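Home | Kitchen | Workshop | Laundry | Storage | Search

Print this page | E-mail this page

Drink dispensers: setup and pouring

18 March 2026

Tall cylindrical dispensers with a lower spout are simple equipment. Most complaints come down to placement and an uneven surface.

Placement

Stand each dispenser on its own metal tray, well back on a flat table. Check the tray for rocking before filling. Allow 18 inches between two dispensers if both will be in use at once. A light tabletop makes drips easy to find – a dark one hides them until they are sticky.

Pouring

Set the glass directly under the spout, then open the valve. The stream should fall straight into the center of the glass. A stream that leans to one side usually points to residue in the outlet. With dark drinks, watch the level through the side of a clear glass and close the valve early. A ribbed glass distorts the line slightly, so read it at the rim.
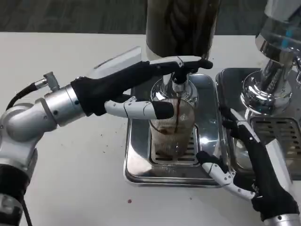
Cleaning the spout

1. Drain the container and run warm water through the open valve.
2. Unscrew the spout from the inside nut. Keep the washers in order.
3. Soak the parts for 14 minutes in warm water with dish soap.
4. Brush the bore, rinse and air dry.
5. Refit hand-tight. Test with plain water over the sink before the next use.

Wipe chrome with a dry cloth. Scouring powder dulls it.

Related items
Descaling a kettle
Stuck jar lids – four methods
Water rings on painted tables
Choosing a bottle brush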